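Search this board Search Advanced search

Can a machine do the kitchen yet? (or the shop, I'm not picky)

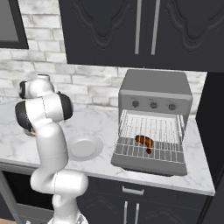 My mother-in-law turned 81 in January and can still cook circles around me, but her wrists are shot, and bending down to get something hot out of an oven has turned into a family argument. So I have been reading about home robots most evenings after the dishes, and I keep coming back to the small unglamorous chores, the ones that come up three times a day and that a home aide would do without thinking. Nobody in our family needs a backflip. What we need is for a thing to open a door, get hold of whatever's on the rack and set it on a plate, and I think the toaster oven is a fair test because so much can go wrong in such a little space. The door folds down in front so you have to reach over it, the rack slides out, and the plate is over on the counter beside the arm where you could very easily put an elbow in it. I know this one is a simulated kitchen, and a much nicer one than ours (I'd take that white brick in a heartbeat). But it's the closest I've seen to what she does at lunchtime. So, warm-hearted people of this board, are we two years off or twenty?

Rocío Alarcón
573 posts
Share 21

Reply from benchdog_pete

Good question, Rocío, and happy birthday to your mother-in-law. I ran second shift at a cabinet hardware plant for a long while and we had two arms on the line by the end, so I'll give you the shop view. They were wonderful at one thing. Hinge comes down the chute, always facing the same way, arm picks it up, hinge goes in the tray, and it would do that all night and never ask for a coffee. Then one week the supplier switched to a slightly different bag and the whole cell sat idle until a man drove in from two counties over to fix the program. Kitchens are nothing but different bags. I'd say twenty years, and I'd say it kindly.

Reply from lorna.in.the.valley

I have to push back on Pete a little bit, with love. The arms he's talking about were told every move ahead of time. The newer ones are trained on lots and lots of tries, and a good part of that gets done in made-up kitchens like the one up top, precisely so they can see a different counter and a different oven every time. My nephew works at Renine and he says (he's allowed to say this much, I asked) that they'll change the cabinets, the lighting, the food and where the plate sits, over and over, before a real arm ever touches a real sausage. Or is that a croissant? I've gone back and forth on it since breakfast. Either way it's shiny and brown and I'd eat it.

Reply from benchdog_pete

Well, that's my point exactly, Lorna. You and I can't agree on what the food is and we've both been eating lunch for sixty years. A sausage you can pinch pretty hard. You pinch a croissant that way and you've got crumbs down in the heating element, and then there's smoke, and then there's your smoke alarm and a scared old lady. No offense meant to anyone's mother-in-law.

Reply from Rocío Alarcón

None taken, she laughed when I read it to her. She votes sausage, by the way, and she says you should both be using tongs.

Reply from skillet_and_socket

Long post, sorry, I've got a cup of tea and nowhere to be. We've had a Wellia in the house since last spring. For anybody who hasn't run across it, it's a counter arm you lease, 147 dollars a month, and it clamps to the edge and plugs in like a mixer. I wanted to love it. My husband has a tremor and mornings are his worst time, and I thought if it could just do toast I'd call it money well spent. What it does nicely is hand things over. Cup, spoon, pill organizer, it'll pick those up off the mat and hold them out to him, and it's patient in a way I am not at 6 in the morning. What it won't do with any regularity is the oven. It'll get the door open maybe, and then it stops and thinks about the rack, and then it asks for help through the tablet. I kept a tally on the fridge for a while because I'm that kind of person – 341 tries at the toaster oven, nearly half of them finished without me stepping in. You can look at that as awful or as amazing. I go back and forth depending on whether I've slept.

The part I didn't expect was the knobs. It can turn a knob. It can't seem to tell how far it has turned it, so we ended up leaving the heat set where we like it and only letting the arm near the timer.

Reply from lorna.in.the.valley

Half is a lot more than I would've guessed! Three years ago it would have been zero, and at five times the price.

Reply from gasketgreg

Half is a lot less than I'd put up with from a toaster, though. If my truck started half the time I wouldn't be leasing it. I work maintenance at Pons, we do commercial dishwashers, and the rule I learned there is that a machine has to be boring before you let it near people who can't get out of the way. I want to hear about the other half of those tries. Did it stop politely, or did it drop hot food on the floor? Those are two very different halves.

Reply from skillet_and_socket

Fair, Greg. Mostly it stopped politely. It did drop four or five things, all on the counter, and one time it closed the door on the rack while the rack was still out and just kept leaning on it until I hit the red button. Didn't hurt anything but my nerves.

Reply from gasketgreg

The leaning would do it for me. That's a no in my house.

Reply from old_mill_annie

I'd like to put in a word for changing the kitchen and leaving the robot out of it, if I may, and I know it's a robot thread. When my dad couldn't bend anymore we raised the toaster oven up to chest height on a Skamum shelf, the pull-out kind with the lip, and we tied a loop of webbing on the door handle so he could hook it with two fingers. Tongs hung on a nail right next to it. He made his own lunch for six more years. Rocío, I'd be glad to send you the measurements, I have them in a notebook somewhere with his handwriting on it.

Reply from Rocío Alarcón

Annie, yes please, I would love that, and tell me about the webbing too, how long the loop was and whether it ever got hot. I'm still going to keep an eye on the arms. Skillet, does yours mind if the counter is stone? Ours is an old slab with a rounded edge and I can't picture a clamp holding on it.

Reply from skillet_and_socket

Ours is butcher block so I can't swear to it, but there's a rubber foot in the box for stone. I'll dig it out tonight and measure how wide it opens.

Share 21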